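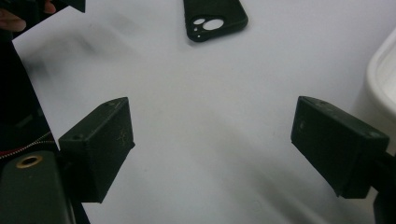

Sorkholm Desk Things

Welcome, and thanks for stopping by! Sorkholm is a small collection of pictures of the everyday bits that gather on a desk, the phone cases and plastic containers and whatever else gets put down and forgotten (my own desk has supplied far more than its fair share).

What's inside

There are 1,465 pictures, sorted into 2 folders, tabletop and drawers. Colour has been left just as it came. A black phone case on a white surface is a good one to start with, as the camera cutouts make it easy to tell from a phone.

Labels

Jyoti Yadav and Trilok Sandhu wrote the labels, then went back over 100 of them together in September and argued cheerfully about "container" and "tub". Container won. If you spot a stray tub, please let Jyoti know.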